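December 12, 2022
Wiltside, bedroom set – clothes, rail and hangers

Started on the list left over from June. First job was the knitwear, which came off the hangers altogether. Two of the sweaters had shoulder bumps from hanging since summer, so they are folded on the shelf now, heavy ones at the bottom.

Hangers next. The Dudura wire ones are going out. They bend under anything heavier than a T-shirt and hook into each other in the box. The wooden ones stay, 19 in good shape. A couple had rough spots at the shoulder ends that would snag jersey, so those got a light pass with 200 grit and a wipe with a damp cloth. Left them on the windowsill overnight before using them.

Measured the rail again, 178 cm between brackets. The note in the Obi folder had it shorter, have corrected it there. Joint in the tube still catches a hook if you slide it fast. Lift the hanger over it – don't force it.

Shirts: button the top button if there is one, hanger in from the bottom hem on anything with a tight neck so the collar doesn't stretch. Pull the shoulders out to the ends of the hanger, then let go and see if it sits level. Yellow shirt with the dark trim is the one to practice on, easy to tell when it's crooked.

Yellow shirt on its hanger.
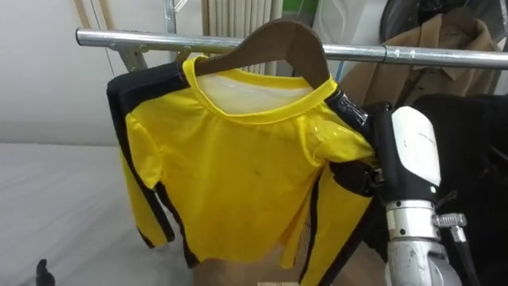
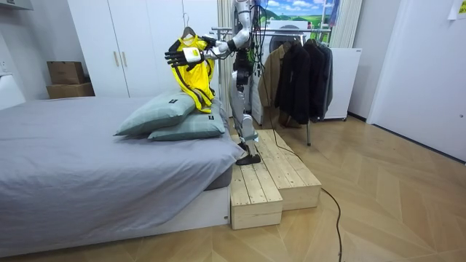
Still to do: Grasteo bags for the winter coats. The ones that came are too short, the coats fold at the hem and come out with a crease. Ask for the long size or send them back.

Bed sheet needs to go in the wash with the next gray load. Pillows are fine for now. Wardrobe shelf paper is curling at the back left corner, tape it or replace it.

Also out of cedar blocks. Check the drawer under the bench before ordering more, there was an open pack in there in June.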